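Stustar is looking for a field trials engineer, rural coverage

Last updated: September

Location: Eskola, with regular travel to Plurkville
Reports to: Kerttu Laitinen, head of network trials
Contract: two years, full time
Reference: 182

We run a small mobile network in places the big operators looked at, priced up and left alone. For the last while we have been told, by people with very nice slides, that the answer to our coverage gaps is in orbit. Your phone will talk straight to a satellite, the dead spots will vanish, and we can stop paying farmers to let us put poles on their hills.

We would like that to be true. We don't believe it yet, and we want to hire somebody who will find out.

What the job is

Stustar has signed a trial agreement with Ullgate, a supplier of direct-to-phone satellite capacity. Under the agreement our customers in the Plurkville valley will be able to send texts, and later make calls, over a satellite link when they have no signal from a mast. Ullgate says this will work outdoors with an ordinary handset. Their paperwork says "outdoors" in one place and "clear view of the sky" in another. Anyone who has stood in that valley under spruce trees in the rain will see why we want the difference nailed down.

You will design the tests, run most of them yourself, and write up what you find in language our board can read. The trial area has 4,000 customers. Plenty of them have heard coverage promises from us before, and some kept the leaflets.
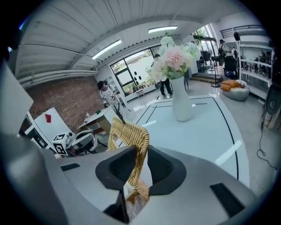
A normal month will include two weeks or so on the road and the rest at a desk in Eskola. On the road you will be driving and walking set routes with a bag of phones, logging when the handset finds the satellite, how long a message takes to get through, and what the battery looks like at the end of it. At the desk you will be cleaning the logs, arguing with Ullgate's support staff about what the logs mean, and planning the next route.

We have picked 10 test routes. Kerttu thinks at least two of them are too easy and will flatter the result. If you agree with her, change them. If you disagree, be ready to say so with a map in your hand.

What we want to know by the end

Does a text sent from the valley floor arrive, and how long does it take? We care about the slow ones more than the average.

What happens when a phone moves between a weak mast signal and the satellite? Our guess is that it will cling to the weak mast long after it should have let go. Ullgate's engineers say this is handled. We have asked how and received a diagram.

Can somebody reach emergency services over the link? You will work on this with our legal people and you will not be placing test calls to the emergency number on your own initiative.

What does it cost per customer once the introductory price ends? The finance work is somebody else's, but they need your usage numbers and they need them to be right.

Who we are looking for

You have done radio field work for a living. Mobile, broadcast, private radio and military backgrounds are all fine. You can read a signal log without software telling you what color it should be. You know enough scripting to pull thousands of rows into shape, and you keep notes that another person could follow if you were out sick.

You are polite to suppliers and slow to take their word. We have had applicants who told us satellite will replace masts, and applicants who told us it is a toy. Neither group had tested anything, and we would have a hard time working with either.

You need a driving license and you need to be all right with gravel roads in winter. You need decent written English. Finnish helps a lot with landowners and not at all with Ullgate.

A degree is welcome but we won't sort by it. Please don't send us certificates from one-day courses in "6G readiness."
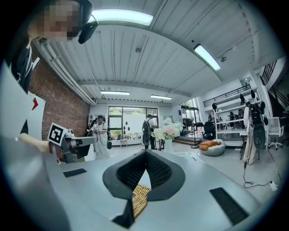
What we offer

Pay is on the published Stustar engineering scale, grade 2, and we will tell you the exact step before the first interview so no one's time gets wasted. Travel time counts as working time, all of it, including the drive home. You get a company car on trial weeks, a proper outdoor clothing allowance, and the days off you build up from evening testing. Some of the tests have to be done late because the satellite passes do not care about office hours.

We do not have a games room. The coffee in Eskola is average. The team is small, and most people in it have been here long enough to remember the last technology that was going to make masts unnecessary.

Things you should know before applying

The trial may fail. If the numbers are bad we will publish them to our customers and end the agreement, and your contract will still run its full term on other coverage work. We put this in writing after Joonas Niskanen, who ran our previous trial, pointed out that an engineer whose job depends on a good result tends to find one. Joonas now looks after the mast network and will be on the interview panel. He is friendlier than his questions.

Ullgate will have no say in who we hire and will not see your reports before we do. They asked. The answer is in the agreement.

There is no remote version of this job.

How to apply

Send a resume and one page, no longer, about a measurement you made that turned out differently from what you or your employer wanted. Tell us what you measured, how you checked it, and what happened when you reported it. If you cannot name the employer, leave the name out. We read the page first and the resume second.

Skip the cover letter. If you have questions about the work, ask for Kerttu Laitinen through the Eskola switchboard. Calls before 10 in the morning usually reach her, and later ones usually reach her voicemail. Questions about pay or moving costs go to the personnel office at the same number.

First interviews are by video and last under an hour. The second is in person in Plurkville and includes a short walk with test phones along one of the routes. You will be paid for that day whether or not we make an offer. Bring boots.

We answer every application, including the ones we turn down. Recruitment agencies: we have your emails, thank you, and we are not looking for more.

This site uses cookies to remember your settings and count visits. Accept all | Necessary only | Read our cookie policy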